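Collecting bedroom tidy-up examples with a hand-held gripper
Jul 21, 2020

Part two of the Prikevus notes. Part one covered charging and mounting, so if your gripper is still in its box, go and read that first.

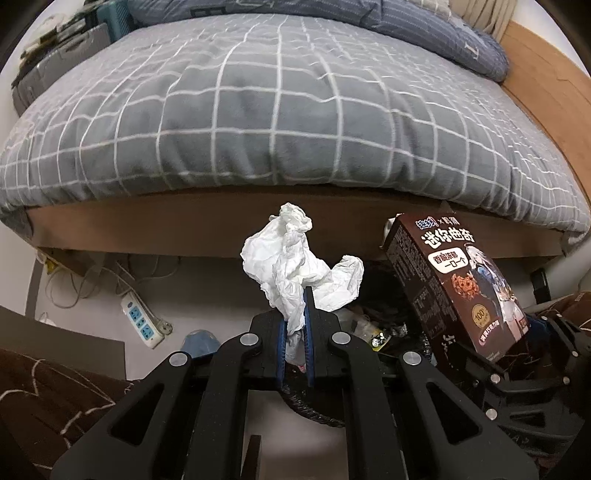 Before you start

You need one gripper, one bedroom and a bag of things people drop on floors. Ours has crumpled tissues, snack boxes, sweet wrappers and odd socks. Tissues are the best teachers and the worst pupils: they fold differently every time you pick them up, and Lemma (our training code) learns far more from 43 tissues than from the same wooden block lifted all afternoon.

Leave the room lived in. A power strip on the floor, cables trailing under the bed and a box leaning on the bed base are all worth having. The first set we gave Lemma came from a spotless spare room, and the model went on to treat every cable as a personal insult.

Setting out

Put one target item where you can reach it without kneeling on the other arm's cable. Leave a few things nearby that you don't intend to pick up. Change the target's spot after each go, and turn it while you're there.

If you're using the Tiltodwood bin, stand it off to one side. The lid sticks. We know.

Recording an example

1. Hold the gripper open, well back from the item, and start recording.

2. Wait for the beep. Then wait a bit longer, as the beep is optimistic.

3. Move in at the speed you'd use to take a biscuit in company.

4. Close the fingers on the item. With a tissue, pinch low and let the rest puff up above the fingers. Squashing it flat first makes a tidy grasp that no real tissue will ever offer you.

5. Lift, carry it to the bin, open the fingers and back away.

6. Stop recording. Say "good" or "bad" out loud before you put the gripper down - the label is taken from the sound.

A go should fit inside 900 frames. Longer than that and you're probably dithering, which the model will copy faithfully.

Keep the misses

If you drop the tissue and pick it up again, carry on and call it good. Recoveries are worth more than clean runs. Call it bad if you used your free hand, lost the gripper's cable under your foot, or tidied up something else out of habit.

Checking and sending

Copy the files to Sosow the same day. It will show each go as a strip, and you want to see the fingers open, closed and open again. Delete anything where they never close. My own first session had 229 goes and I'd forgotten to plug in the finger sensor for all of them.

The bedroom set stands at 3140 good examples. The next training run is in September, and kitchens get their own page, mostly about spoons.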